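Went up to Pleltmont for the open afternoon at the Nudia lab in January, mostly because I wanted to hear how they write the rules for their table-clearing robots. Six pages of them, it turned out to be! We got the talk first (coffee, folding chairs, almost 20 of us) and then went over to the bench. 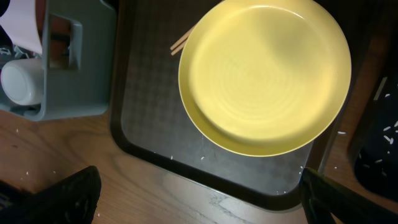
The part I liked best was the stop rule. Anybody at the bench can halt a run, visitors included, and you don't have to say why until afterward. Canel, where I used to work, only let the shift lead do that, and people would just stand there chewing their lips.

Then there's rule 7, which is all about cleanliness, and I could've listened to that one for an hour. The rack has to be checked before any run gets logged as done, pegs and floor both. 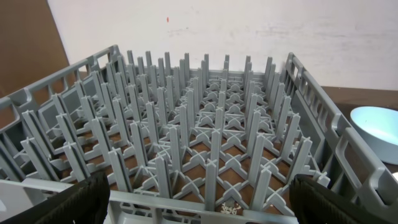
Rule 7 started as one line and has been rewritten a bunch. With that many pegs and that crisscross floor, there are plenty of corners for crumbs, and sure enough there were little white specks near the front. Under the current wording a rack like that goes down as "not clean", period, no matter how nicely the dishes were handled. I'm all for it.

I asked if a cafeteria could ever live with something that strict.
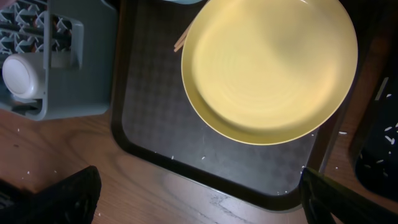 Son thought it could, as long as the checklist stays short enough to read standing up, and said the stop rule should go at the very top. I've got a copy in my bag and I'm going to try it on our own line next month.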